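Brollar Block Kit, version 2: a review
By Hyun-seo Maeng
Fri 20 September

The Brollar kit is a set of white blocks with printed tags, a sheet of reference markers and a walled tray. It is sold to labs that want to measure how well a robot arm picks things up and puts them down. It also comes with a scoring method called Sinico, and that is the part I was most interested in. I have used both on our two-arm table since February.

The task I used for this review is the basic one from the manual. One arm picks up a tagged block, carries it to the tray and lets go. The other arm stays on its base.

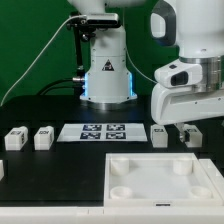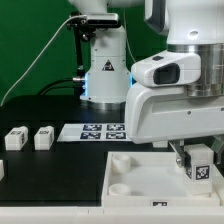
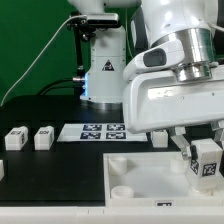

The gripper is down at a block to the right of the marker sheet in the first picture, and holding a block over the tray in the other two.

What the method does

Most pick-and-place results are reported as a success rate. A person watches, decides whether the block landed where it should, and writes down a yes or a no. Two people watching the same trial will sometimes disagree, and a block that lands badly tilted gets the same yes as one that lands square.

Sinico takes the person out of that step. The sheet of four markers gives a fixed camera its reference for the table. The tag on the tray gives it the tray. The tags on the blocks give it the blocks. From those it works out where each block is before the grasp, during the carry and after the release, and gives the trial a score for position and another for angle. It also records how far the block shifted in the fingers between grasp and release, a number I had never bothered to collect before.

Setup

The manual says setup takes 15 minutes. That was true the second time. The first time took most of a morning, and nearly all of it went on camera height. If the camera is too low, the tray wall hides the tag on a block once it is down inside. The manual has one sentence on this, in the section about lighting. It should be on the first page.

The sheet needs to be flat. Ours arrived rolled, and a curl at one corner was enough to throw off the table reference. A night under some heavy books fixed it. I would pay a little more for a stiff one.

We run with a green backdrop and a black tabletop. The software doesn't ask for either. I tried it with the backdrop taken down and saw no change in tag detection, so don't buy one for this.

Results on our table

I ran the same pick-and-place policy 25 times and scored it both ways, by eye and with Sinico. By eye I would have reported it as a good policy. Sinico put only 61 percent of the trials inside its default limits. Most of the misses were blocks that had turned in the grip on the way to the tray. I went back to the recordings and checked those trials one by one, and I agree with the software on nearly all of them. I had been passing blocks that were plainly crooked – they were in the tray, so I called it a yes.

This changed what I worked on next. I had planned to collect more grasping demonstrations. The slip numbers pointed to finger force and carry speed, so I slowed the carry and left the training data alone. Scores went up. I have not run enough trials with the slower carry to give a figure I would stand behind.

Where it falls short

The arm gets in the way. With one fixed camera, the gripper body can cover part of the marker sheet or hide a block during the carry. Sinico fills the gap by guessing from the last good view, and it does mark those stretches in the log, but the summary page treats them the same as measured ones. Read the log. A second camera helps a good deal, and the software accepts one, though you have to calibrate it by hand.

The default limits are also stricter than many tasks need. A block that sits a few degrees off is fine for a lot of real work. You can loosen the limits in the settings file. If you do, say so when you report a score, or it can't be compared with anyone else's.

The blocks are all cubes, and they are all white and rigid. A policy that scores well here has shown that it can handle cubes. The maker's leaflet claims a bit more than that. I would treat the kit as a way to compare two versions of your own system, and be careful about comparing labs.

The tags have held up. One block was dropped on the floor several times and still reads cleanly.

Compared with the Ma set

We used the Ma set before this. It has more shapes and a better carrying case, but it has no scoring software, so every trial still needs someone watching. If your work is on grasping odd shapes, keep the Ma set. If you are tuning placement, Brollar is the more useful of the two.

Should you buy it

Yes, if you already have a fixed camera over your table and you report placement results. Version 1 owners can keep their blocks and download the new software, which reads the old tags. The new tray is deeper, but I don't think it is worth an upgrade alone.

Recent reviews
Ma Shape Set, two years on
Clamp mounts for fixed cameras
Printing your own marker sheets
Replacement finger pads compared

Contact Mikell Bench Reviews | Copyright Mikell | Back to top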